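Tradora support > Tickets > Product photos and uploads
Subject: Photos upload to 50 percent and then stop, only in the Tostovstead shop
Status: Waiting for customer
Priority: Normal

Customer wrote:

Hello. I have two shops on my Tradora account, Cronin and Tostovstead. Since Wednesday I cannot add product photos to the Tostovstead shop. The bar goes to 50 percent, it stays there for a long time, and then I get a grey message "Upload not completed". In the Cronin shop the same photos go up normally, on the same computer and the same internet.

What I tried already:
Cleared the browser cache and signed in again. No change.
Tried a second browser. No change.
Turned off the Flisix image plugin. Then the bar goes to the end, but the photo is not saved in the catalogue.
Made the file smaller. No change.

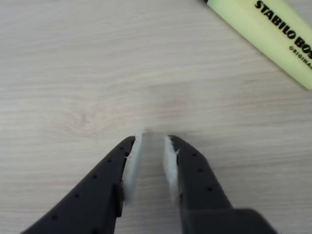 The colour of the message is the same grey each time, so I think it is the same error. I did not find an error number. Please tell me where I can look for it, if there is one.

Support replied:

Thank you for the clear list. Could you please open Settings, then Storage, in both shops and compare the line "Folder name limit"? Please also send us the full name of the photo folder in Tostovstead.

Customer wrote:

I looked at both. In Cronin the limit is 256 characters. In Tostovstead the line is there but it is empty. I did not know I could change this, and I do not remember that I did it. The folder is called "catalogue-february-new".

Support replied:

An empty limit is read by Flisix as zero, so it refuses every folder. Please type 256 in the field, press Save, sign out of the shop and sign in again. After this, turn Flisix on and try one photo only.

Customer wrote:

I typed the number and saved. The first photo went up and I can see it in the catalogue. The second one also. But the small preview in the product list is still blank for both. If I open the product, the photo is there in full size. Is this a part of the same problem, or should I open a new ticket?

Support replied:

You can stay in this ticket. Please go to Catalogue, then Tools, and choose "Rebuild previews". Leave the page open until the bar is finished, and tell us if the list is still blank.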